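Gallery: a winter at the sorting tables

Home – Work notes – Galleries – Contact

Posted March 17, 2019

I've been promising this page since December, so here goes. For anybody who landed here from a search: I work at Fikeck, a small outfit that sorts, cleans and repacks returned toys and household odds and ends for a handful of stores. We're in the old Warnuditz building, the one with the loading dock that faces the wrong way. It's a hands-on job and always has been. You stand at a table, you pick a thing up, you look at it, you put it where it goes, and then you do that again until lunch.

Last year the company brought in arms from Rutanness for the picking and placing part, and my days have looked pretty different ever since. People keep asking me what that's like (my sister-in-law asks every single time I see her), and I figured it would be easier to put up a page than to keep telling the story over the mashed potatoes.

I should say up front that I'm not an engineer. I can tell you which button stops everything and which one starts it again, and I can tell you what the tables felt like before and after. If you want to know about the motors you'll have to go bother somebody else!

Before we put real returns in front of an arm, it gets a lot of time with practice pieces. Those come out of a big tub by the break room door, and they've become sort of a cast of characters. I have a soft spot for the panda. Setting up the table is a person's job, and it's mine more often than not. I like it more than I expected to. You try to lay things out the way a real return would land – a bit crooked, some of it close together, nothing lined up like a store shelf – and then you step back and let it have a go.

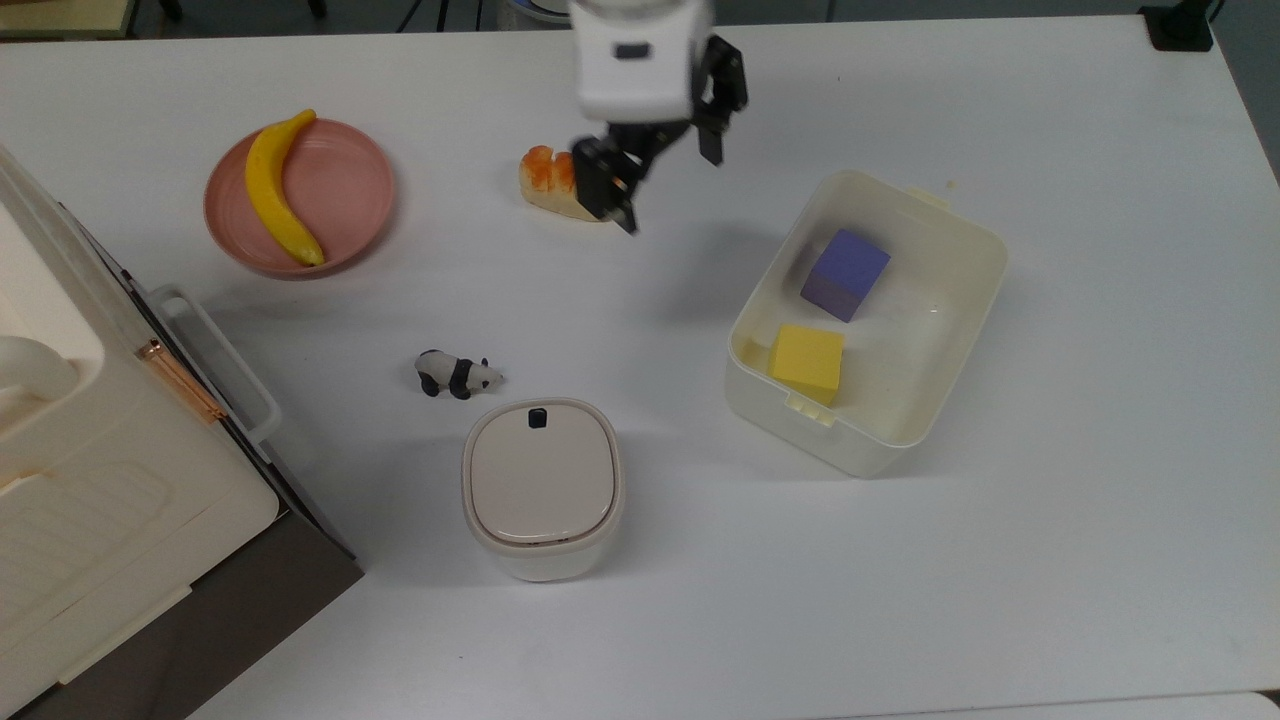

Going in for the bread. Panda standing by, banana on its pink plate, two foam cubes in the bin.

Toy food is harder than you'd think, by the way. A cube has nice flat sides and you can grab it pretty much anywhere. Bread has a round side and a flat side, and a banana is a curve all the way along, so it matters a lot where the fingers close. I used to pick up fifty things like that before my first coffee without once thinking about how I was doing it. Now I think about it all the time. I caught myself in the grocery store the other week looking at a squash and working out where I'd grab it with two fingers.

OK, so what changed for us. The short version is that I do less lifting and more watching, and I have mixed feelings about it.

The lifting part I don't miss. By the end of a busy season my right wrist used to click when I turned a doorknob, and a couple of the folks on my shift had it a lot worse than me. The click is gone now. I also sit down for part of the day, on a real chair with a back, which we had been asking for since well before any arm showed up. Funny how the chairs came in on the same truck.

The watching part took some getting used to. When you're doing the work yourself the time goes by, and you can talk while you do it. Watching is slower. You have to keep your eyes on it, and your mind wants to wander off, and then the thing stops over some item and waits for you and you feel like you've been caught napping. We started switching places every 2 hours, which helps a ton. I'd tell any shop thinking about this to do the switching from day one and not wait until everyone's cranky, like we did.

There's also the talking. Our old tables were long and you stood across from each other, so you knew about everybody's kids and everybody's knees. The new tables are spread out, one person to each, and for the first month or so the room felt kind of lonely. We ended up dragging the lunch table closer to the work floor and taking the morning break together instead of whenever. It isn't the same as gabbing across a pile of stuffed rabbits, but it's a lot better than it was.

A few numbers, because my brother will ask. On my best day ever by hand I sorted 1190 pieces, and I was wiped out and went to bed at seven thirty. A table with an arm and a person doesn't get there yet. What it does do is keep the same pace at four in the afternoon that it had at nine in the morning, and I sure never managed that. We keep a paper list of the items we still pull out and do by hand, and last I looked it had 117 lines on it. Slinkies are on there. Anything with doll hair is on there. So is pretty much every stuffed animal with floppy legs.

The list is my favorite part of the new job, to tell you the truth. We write it ourselves, us table people, and on Fridays one of us takes it upstairs and goes through what's new. The first version of the plan had all of that being decided by folks who had never sorted a box of returns in their lives, and it went about how you'd guess. Once they started asking us, things got better in a hurry. I knew a wind-up duck was going to be trouble. I could have told them that in the parking lot.

As for jobs, I know that's what most people really want to ask. Nobody on my shift was let go. Two people moved over to repairs, which pays a little more, and one spot wasn't filled after a retirement. I do think about that empty spot. I don't know what the room looks like in five years and I'm not going to pretend I do. I've asked the question out loud at meetings and I plan to keep asking it.

Next up is the Boonyarit line, where we do the final repacking into cartons. That's all still by hand, almost 200 cartons on a good day, and there's talk of putting an arm at the far end to do the loading. The people on that line came by our tables last week to see how we have things set up and to ask us nosy questions, and I told them what I've told you: ask for the chairs early, write your own list, and keep your lunch table close.

I'll get a page up for the carton line once it's going. If you work someplace that's been through something like this, send me a note through the contact link – I'd love to hear how you split up the shifts, and whether you've found anything that works on Slinkies.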